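Kettle adds steamer page to its small-kitchen guide

Kettle has added electric steamers to its August guide for small kitchens, with notes on buns, storage and table space. The guide now runs to 60 pages.

The new section uses a white steamer with a stainless steel insert, set up on a plain table at Nuvcombe.
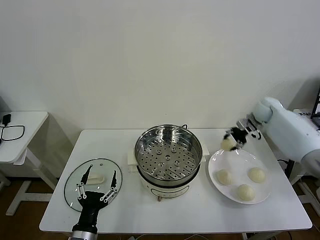
Steamed buns on a plate beside the cooker, with the glass lid on the table.

Kettle suggests keeping the plate close to the pot, and leaving room on the other side for the lid.

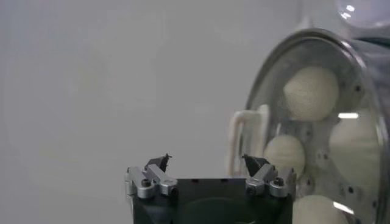
A clear, domed shape with a thin metallic rim, at right.

Storage takes up the next two pages. Lids can go upright in a rack - the guide shows one 12 inches wide.

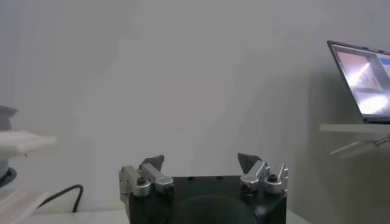
Pale gray wall at Nuvcombe.

Readers short on counter space are told to use a side table and put the steamer away after meals. 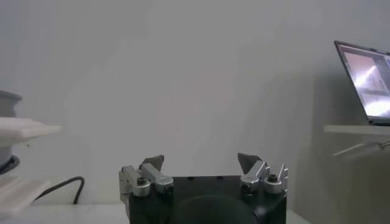

The section also has 18 recipes, mostly buns and vegetables. Printed copies are at the Nuvcombe front desk from 9 a.m.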